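Why Does My Dog Scratch So Much?

My dog is named Flornik, and he is a champion scratcher. He scratches when he wakes up. He scratches before dinner. Once, in March, he stopped right in the middle of chasing a ball, sat down on the grass, and scratched his ear while the ball rolled into the street drain. So I started reading and asking questions, and now I want to tell you what I learned, because a dog's itch is way more interesting than it sounds!

First, skin. You have it, I have it, and your dog has it under all that fur. A dog's skin is quite a bit thinner than yours. It makes its own oil, and the oil spreads along the hairs and keeps everything soft and a little bit waterproof. (That oil is also part of why a wet dog smells like, well, a wet dog.)

When the skin gets too dry, or something bothers it, tiny nerves send a message up to the brain: ITCH! Then the back leg gets to work.

So what bothers it? Fleas are the famous ones. A flea is a tiny brown insect that can't fly but jumps like crazy, and it bites to get a sip of blood. Some dogs are allergic to flea spit, so even one bite can make them itch for days. Other dogs are allergic to pollen or dust, or to something they eat. You might sneeze when the grass is blooming. Your dog might lick his paws instead.
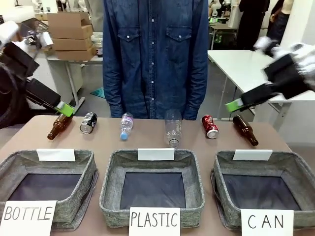
Sorting out which itch your dog has is a vet's job, and my vet, Dr. Lizeth Sánchez, is very good at it. She asks a lot of questions. Is it worse in summer? Is it the ears, the belly, or the paws? She told me to think of three baskets on a table, like the ones marked BOTTLE, PLASTIC and CAN, only hers would say BUGS, FOOD and AIR. Every clue goes in a basket. Flornik's paws got itchy whenever the weeds bloomed, so his clues kept landing in AIR.

Now, baths! A bath can wash pollen off the fur, and that feels great to an itchy dog. But please don't use your own shampoo. People skin and dog skin aren't the same, and yours can dry his out. Use one made for dogs, with lukewarm water, and get a grown-up to help. I let the suds sit for 5 minutes, and I sing to Flornik the whole time so he won't shake. He shakes anyway.

Rinse longer than you think you need to. My neighbor Édgar Rivadeneyra says to keep going until the water runs clear, and then go once more over the belly, where soap likes to hide.

If your dog has red spots, bare patches or a stinky ear, tell a grown-up so they can call the vet. Don't put your own creams on him, either. He'll probably lick them right off, and some of them can make a dog really sick.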